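**Trade Goods and Small Money, handout for session 8**
Gwenaël Langlois

Before coins reached most places, people paid with whatever their neighbors would take. Shells worked, and so did salt, until it rained. Beads did better than either for a very long time, and the textbooks give them half a paragraph, usually next to the one on cattle.

A bead is small, hard to fake without a furnace, and can be worn to dinner. Try that with a cow. Strung beads were also easy to count, and easy to shorten by two when the buyer looked away. Court records are full of people complaining about short strings.
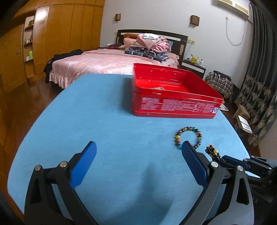 Vol. 2, p. 26

Color mattered more than traders liked. A shade that bought a goat in one valley bought a shrug in the next, and tastes moved faster than ships. More than one merchant got home with a full hold of last year's blue.

For September: read the Poulain chapter, skipping the preface, where he thanks his publisher at length. Write roughly a page on why a money you can wear might be hard to tax. "Because people hide it" is a start. It is also what everyone wrote last year.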